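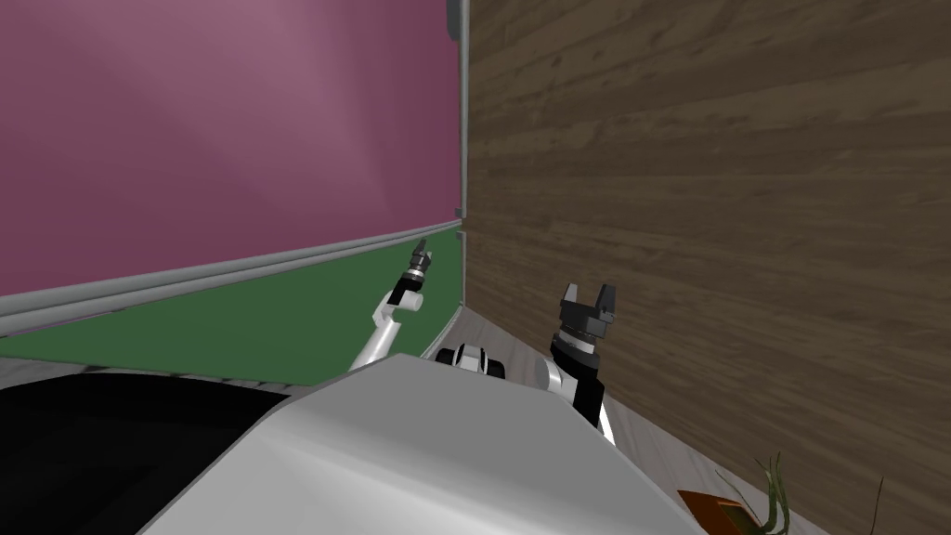 シミュ課題、棒つかみで詰まってる人いませんか

投稿者:brakwood_minarai
日曜の昼からずっと学生ラボに籠もってます。ロボット演習の後半課題、シミュレータで双腕を動かして棒を取るやつです。うちの班は今期からBrakwoodという班名になりました(由来は聞かないでください、じゃんけんで負けました)。

で、状況なんですが、アームを目標の近くまで持っていくところまではできてるんです。問題はその先で、指を閉じた瞬間に棒がつるっと逃げる。100回まわして成功が10回。先週の発表でTanvir Nanayakkaraさんの班がすいすい取ってたのを見てるだけに、けっこうへこんでます。

制御周期は500Hz、摩擦係数は配布ファイルのまま。同じところで詰まった人、どのあたりを見直したか教えてもらえると助かります。

投稿者:tanvir_n
名前が出てたので来ました。すいすいに見えたのは成功した回だけ流したからです、すみません(笑)

うちも最初はそんなもんでしたよ。効いたのは閉じる速さを落としたことです。最初は全開からいっきに閉じてたんですけど、指が触れる手前で一回ゆるめるようにしたらだいぶ変わりました。あと、左右の指が同時に触れてるかどうか、接触のログを見てみてください。片方が先に当たると、そっちに押されて転がります。

投稿者:lalton_2nen
横からですが、私はまず摩擦係数を疑います。配布ファイルの値、低すぎませんか? うちの班は上げたら一発でした。

投稿者:tanvir_n
それは反則に近いような……。採点は配布の設定で回すって、最初の説明で言ってましたよね。手元で上げて通っても、提出したら全部落ちますよ。

投稿者:lalton_2nen
えっ、そうでしたっけ。資料には「パラメータは各班で調整可」って書いてあったと思うんですが。

投稿者:tanvir_n
それは制御側のパラメータの話だと思ってました。物体側は触っちゃだめなやつかと。

投稿者:brakwood_minarai
うわ、そこ割れてるんですね。私も物体側はだめだと思ってたので触ってませんでした。

とりあえず接触ログを見てみました。tanvirさんの言うとおりで、右の指がいつも先に当たってます! 手先カメラの視点に切り替えて、何もないところで開閉だけ試してみたりもしてます。
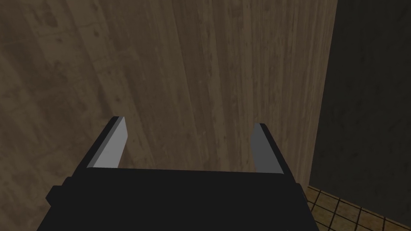 開閉だけなら左右の関節の値はきれいに揃うんですよ。なので指令側がおかしいわけではなさそうで、そうなると手先の位置が横にずれてるのかなと。目標座標を棒の中心に合わせてるつもりなんですが、座標系の変換のどこかで間違えてる気がしてきました。胃が痛い。

投稿者:sumaiya_e
Sumaiyaです、昨年この演習を取りました。TAではないのでそのつもりで読んでください。

開閉だけ見て左右が揃っているなら、手首の向きも確認したほうがいいです。位置が合っていても、手首が少し回っていると片方の指が先に当たります。私の班はこれで二週間溶かしました。位置のずればかり追いかけて、姿勢のほうは合っているものと思い込んでいたんですよね……。

棒の軸の向きと、指が閉じる向き。この二つが直角になっているかをログに出してみてください。目で見て合ってるように見えても信用しないこと。

投稿者:finbarr
Finbarr Noonanです。座標変換なら、私が書いた確認用のスクリプトがあります。Jilerっていう名前で班の共有フォルダに置いてあるので、使いたい人はどうぞ。手先と目標の姿勢を並べて出すだけの地味なやつです。821行あるのは途中で消すのが怖くなったからで、実際に動いてるのは最初のほうだけです。

投稿者:brakwood_minarai
Jiler、ありがたく使わせてもらいました!!

結論から言うと、手首でした。sumaiyaさんの予想どおりです。目標姿勢をオイラー角で書いてたんですが、回転の順番を逆に解釈してました。位置は合ってたのに、姿勢だけずっと斜めだったわけです。午後を丸ごと返してほしい。

投稿者:sumaiya_e
あ〜、順番。やりますよね。クォータニオンで統一しておくと、後で班の人が混乱しなくて済みますよ。

投稿者:lalton_2nen
クォータニオン、私は逆に混乱します……。数字を見ても向きがまったく浮かばないので。オイラー角で書いて、順番をコメントに残すのではだめですか?

投稿者:finbarr
読む人がコメントを読んでくれるなら、それでもいいと思う。うちの班では読んでもらえなかった。

投稿者:tanvir_n
うちもオイラー角派です。班の中で決まってればどっちでもいいような。

投稿者:brakwood_minarai
私は今日でオイラー角が嫌いになったので、クォータニオンに乗り換えます(笑)

直してから次の課題に進みました。今度は棒が二本並んでるやつです。これ、片方だけ取ろうとすると隣に指が当たりそうで、どこから入るか迷ってます。
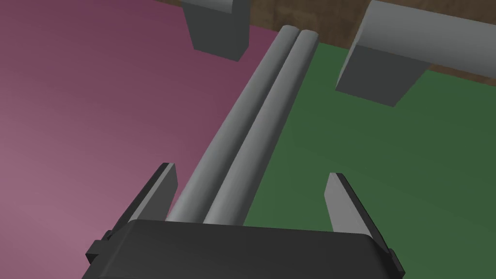

二本の棒に向けて手先を開いたところ。ピンクと緑の境目あたりです。

二本まとめて挟んでしまうのと、一本ずつ取るのと、どっちで攻めてます? 課題文には「棒を移動させる」としか書いてなくて、どっちとも読めるんですよね。

投稿者:tanvir_n
まとめて派です。隣の棒を気にしなくていいので楽ですよ。ただ、持ち上げるときに中で二本がずれることがあるので、上げ始めはゆっくりで。

投稿者:sumaiya_e
私は一本ずつのほうをすすめます。まとめて挟むと、力が弱いと一本落ちるし、強いと弾かれるし、調整の幅がすごく狭かった記憶があります。先に片方を軽く押して隙間を作ってから取る班もいました。

投稿者:tanvir_n
押すと転がりません? うちはそれで遠くまで行ってしまって、やめました。

投稿者:sumaiya_e
押す速さしだいかなと思います。速いと転がります。

投稿者:lalton_2nen
双腕なんだから、片方の腕で押さえて、もう片方で取るのはどうでしょう。まだ試してないですけど。

投稿者:brakwood_minarai
押さえる案、かっこいいけど腕同士がぶつかる未来が見えます……。班のDilruba Khanさんが干渉チェックを書いてる途中なので、それができたら試してみたいです。

まずはまとめて挟むほうで100回まわしてみます。摩擦係数の件は、明日の授業で先生に聞いてきますね。

投稿者:lalton_2nen
お願いします。だめだったらうちの班、全部やり直しです。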